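News from the Droltine bench

Those of you who came by the open house last August may remember us grumbling about bottles. A full one, a half-empty one and a nearly drained one look much alike to a policy trained on a single fill level, and ours kept squeezing them all as if they were the same. We have spent a good part of the winter on that (longer than we planned, I'll admit!), and I'm very happy to have something to report.

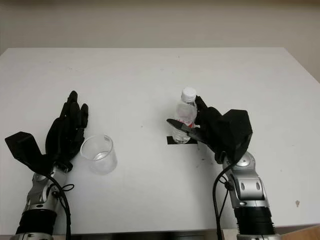
The idea came out of a long lunch with our friends at Brallmont. Instead of recording 1000 demonstrations of one tidy task, we recorded 522, and changed the water level and the starting spot between them as often as our patience allowed. Dredora, our training code, then learns the grip and the arm motion together – before, we had tuned them apart and hoped they would get along.

Over 300 test runs, the new policy finished the pick and place 90 percent of the time, which made for a very cheerful afternoon in the lab. Pouring is still a good deal shakier, and we are working on it now with the Vashisht group. If you'd like the data, just write to us and we'll gladly send it along.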